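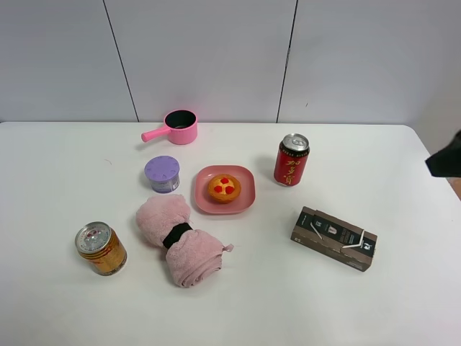
The white table with the day's lot on it, ready for sorting.

Small Things, White Table

Briltgate is a ground-floor unit with one good table in it, and most of what comes through the door ends up on that table at some point. We keep this page for the odds and ends: groceries, kitchen bits, towels, the contents of the bottom of a bag. It gets added to when there is something to add. The notes are short and mostly concern where each item goes afterwards.

The gallery opens with a mixed lot. It has three sorts of thing in it - food and drink, kitchenware, and something for the bathroom - and they were put out together before being split up between the shelves.

The pan
Small, pink on the outside and black inside, with a short pink handle. A pan this size suits one egg or a cup of milk. Pans live on the Gilbert shelf, which is the low one by the door, handles pointing to the wall.

The plate and the tart
A square pink plate with rounded corners and a shallow rim. The pastry on it is round and golden-orange, with three red dots on top. Plates go on the shelf above the pans. We stack the square ones separately as they slide about on top of the round ones.

The red can
加多宝, written down the side in gold. It is a herbal tea drink, sweet, and better cold. Drinks cans are kept upright in the tall crate, which is 54 cm deep and takes more than you would think.

The gold can
Shorter than the red one, with a silver lid and a red emblem on the top. The sides are gold and red. It goes in the same crate, at the front, so the short cans are not lost behind the tall ones.

The purple lid
A short round container with ridges around the top of the lid and a white and dark blue label. It looks like an air freshener. Anything scented is kept well away from food here, on the Restness rack at the far end. We learnt that with a box of crackers in December.

The towel
Pink and fluffy, rolled up, with a black band around the middle. Rolled towels take up less of the shelf than folded ones and are easier to pull out one at a time. The band stays on until the towel is wanted.

The brown carton
A dark panel with a cup on it and some white lettering. Tea or a drink of some sort, going by the front. Cartons are filed on their ends like books, printed side out, and the dry goods shelf holds some 200 of them when it is full.

About the shelves
The shelving is from Fokorent and came second-hand. Each bay is 300 mm deep, apart from the towel bay, which is 500 mm. We would have liked them all the same, but the deeper bay has been useful for bulky things - bath mats, blankets, a bread bin that fits nowhere else.

About the table
It has a plain white top and is wiped down between lots with a damp cloth and nothing stronger. Cans can leave rings if they stand too long, so drinks are usually the first to be put away. Towels go last, after the top has dried.

More lots will be added below this one as they are sorted. Older pages are kept under Briltgate, Shelves.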